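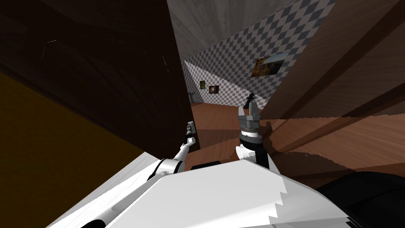
The open letter on the Flundard dam went out with 42 groups signed to it. A day later it was 41, after one of the farm unions asked to have its name taken off. I had printed the full text by then, along with the resettlement plan it argues against, and laid the pages out in order. My floor is a reddish-brown wood much like the one in the picture, and white paper shows up well on it, so I did most of my reading down there on my knees.

The letter asks the lenders to hold back the next payment until the families in the lower valley have been heard. It runs to 2 pages and the demands are on the second. The first is mostly history: the permit, the court case, the arrests in January at the Nindwood road camp. People who have followed this for years can skip it. I would still read the part about the arrests, because the ministry's version leaves out that most of those held were released without charge.
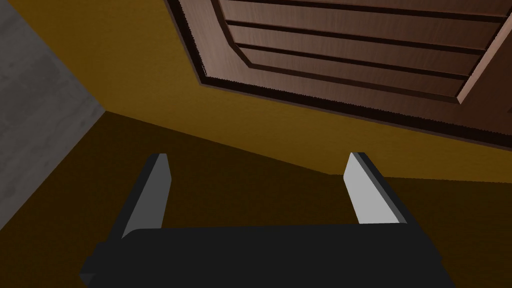
Page last changed: 26th March

I had the name of the contractor wrong in the first version of this post. Galtamus holds the contract for the dam wall. Kvam is doing the access road and the worker housing, and has nothing to do with the power lines. Both firms were sent the letter. Kvam sent back a short reply saying it follows local law. I have not seen anything from Galtamus.

The lenders' own rules say people must be consulted before land is cleared. The letter says clearing has started on the east bank. The ministry says that work is "preparatory" and does not count. I don't see how cutting down an orchard is preparatory to asking its owner about it.

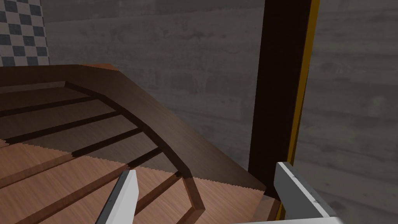
A reader wrote to say that the letter lets the provincial government off too lightly. The lenders can stop the money, she said, but the province drew the resettlement map and can redraw it tomorrow without asking anyone abroad. She has a point. The province gets one sentence, near the end.

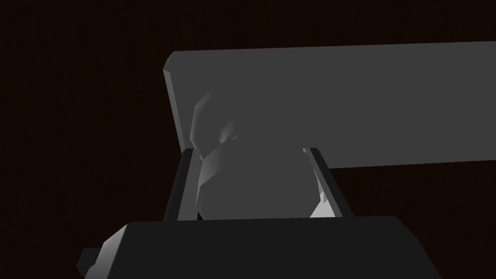

The resettlement plan itself is harder going. It has over 10 annexes and the compensation rates are in the last of them, in a table with no headings. Most of the main text has no breaks either, page after page as flat and gray as the slab in the picture. I got through it with a ruler and a pencil. What I found on rates is that fruit trees are paid for by age, and grazing land held in common is not paid for at all. The letter mentions the grazing land but gives no page number, so look in the last annex, under "other uses."

Comments are open until the lenders' board meets. Please keep them to the dam.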